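Chapter 2

Rooms That Tell You Where to Look

I failed my first museum. I was a student, I had a free afternoon, and I'd taken the bus out to the Kuditz Gallery to look at one painting for an essay. I walked straight past it twice. The building kept pulling me somewhere else – down a long ramp, towards a window, out to a courtyard with a very good bench. I sat on the bench. I remember that bench better than anything on the walls, and my essay was dreadful.

I've come to think the architect should have shared my mark. In the last chapter we talked about how galleries came to own things. In this one I want to talk about the buildings they put those things in, and what a building does to you before you've read a single label.

Let's start with an old one. The town hall at Skumthorpe was finished in 1702, and its upstairs rooms were turned over to pictures much later, when the council moved out. None of those rooms was made for looking at art. They have fireplaces in the wrong spots, windows that throw glare across the varnish all through July, and doors so narrow that the biggest canvas in the collection had to come off its stretcher to get in. And I love it there! You go from room to room the way you'd wander through somebody's house, and you slow down without being told to.

Surfaces matter as much as floor plans, and we'll spend a good part of this chapter on them. A patterned wall behind an object does a completely different job from a plain one. It competes, it flatters, it sets a mood (sometimes all at once), and curators have been arguing over it for as long as there have been curators.

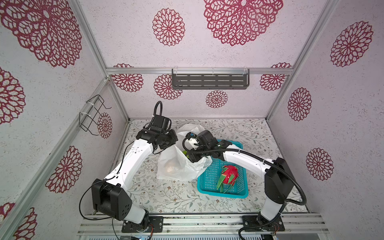

Figure 2.1 Crimson medallions on pale textured paper, with a floral mat below.

Now for a new one. The Virk Centre opened with a show called Ultemeo, and I went along in the first week with high hopes and sore feet. There are 10 galleries, all white, all the same height, joined by a corridor you can see from end to end. The lighting is superb. The floors are lovely and quiet. By the fourth room I had no idea where I was, and I'd started counting exit signs.

You might have the opposite reaction, and that's fine. Plenty of my students find Skumthorpe fussy and tiring, and feel their shoulders drop the minute they step into all that white. I'd only ask you to notice which kind of visitor you are before we go on, because it will colour how you read the plans in section 2.3.

One more thing before the first reading. Since 2000 a lot of galleries have put serious money into spaces with no art in them at all – foyers, stairs, cafés, terraces. It's easy to be snooty about this. I was, for years. Then I remembered my bench, and how long I'd sat there, and that I went back the next weekend and found the painting.

Before you start section 2.1, visit any gallery near you, large or small, and leave your phone in your bag. Draw the route you took from memory once you get home. Don't fix it up. Bring the drawing to class, wrong turns and all, and we'll use it when we get to entrances.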